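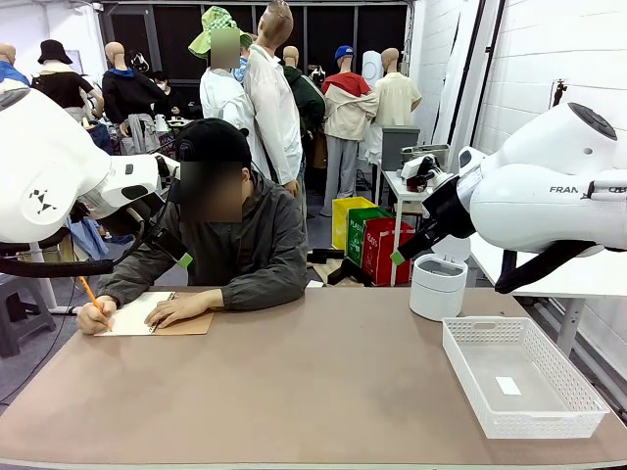

Right, hello, can everyone hear me at the back? Good. I've got 2 minutes for the introduction and I'll probably overrun, so stop me if I do.

I want to talk about notebooks. Paper ones, with a pencil. I run the sample room at Plarnura, where we dress mannequins for shop windows, and on a busy day you can't cross the floor without brushing somebody's sleeve – usually somebody with no arms in it.

(Pause. If they laugh, wait.)

When I started we kept everything on a shared spreadsheet. For the Beria job we had 283 garments in the building and the sheet said 300. I spent a whole afternoon looking for seventeen things that had gone back to the warehouse in May! The sheet was fine, by the way. We just weren't filling it in, as the computer was at the other end of the room and we all had pins in our mouths.

So I bought a spiral notebook. Spiral matters to me, it lies flat and you can lean on it. Pencil matters too, because outfits change. You put the hat with the jacket, you walk off, you come back after a cup of tea and the hat's wrong. Rub it out, write the new one in.

How we do a page:
Name of the job at the top, then the time you started.
One line for each mannequin, going left to right from the door.
Head, top, bottom, in that order. Bucket hats and caps get their own word, please don't just write "hat".
Anything borrowed gets a ring round it.

(Hold up the Chung notebook. Pass it round, ask for it back.)

This one's from Chung, which was our biggest job, 800 pieces over the season. You'll see my writing gets worse towards the end. Page with the tea on it is the Tutine window, sorry about that.

People ask me about layering and I do have views. A collar showing over a dark top reads well from across a street. Long shirts look lovely on a tall mannequin and awful on a short one – I've tried tucking, I've tried clips. Just swap the mannequin.

Somebody always asks about photos as well. Yes, take them, I do. But write the line first, then take the photo.

(Check the time. If it's past twenty to, skip the bit about steaming and go to questions.)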